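Ciltbridge Open Workshop

The Ciltbridge Open Workshop is a yearly open day for robotics held in the town of Ciltbridge. It is organized by Tadeo, a company that develops automatic methods for taking apart used electronic equipment. The event takes place in October, in the former Grabner printing works, and entrance is free. It is best known for its demonstration of computer disassembly.

History

The first edition was a small evening for suppliers and students, with 97 guests. In the following year the doors were opened to the general public, and the program was extended to a whole day. The most recent edition received 1,582 visitors, which is the highest number until now. Because the main hall admits only 320 persons at one time, visitors receive a ticket with an entry hour.

Demonstration

The central part of the program is called Trundum, after the control software used in it. Desktop computers are placed on their side on a worktable and opened, and a robot arm works on them from above. The parts taken out are kept in a molded tray next to the computer, where each kind of part has its own place. The demonstration starts at 10 a.m. and is repeated until 4 p.m., with a pause at midday.
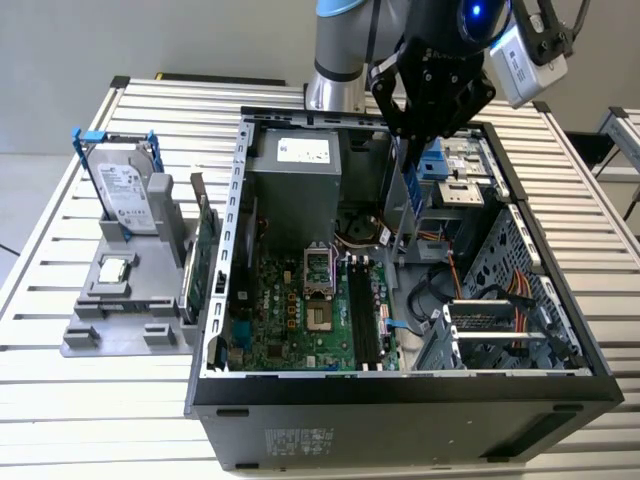
Tadeo

The tray stands to the left of the computer and holds a Seagate hard disk drive in a blue caddy, a green expansion card and a CPU. On the motherboard the CPU socket is empty and its metal lever is open, and there are no memory modules in the slots. The gray power supply is still in the case.

Staff members explain the work in a short talk before every session. Questions are taken at the end, and many of them concern cables, which bend easily and are difficult to locate for a machine. Visitors may stand close to the worktable, behind a yellow line on the floor.

Other activities

In the side rooms there are two short lectures on the reuse of computer parts and a table where children can unscrew old keyboards by hand. A collection point for used computers is open in the yard during the whole day. At the last edition it received 407 machines.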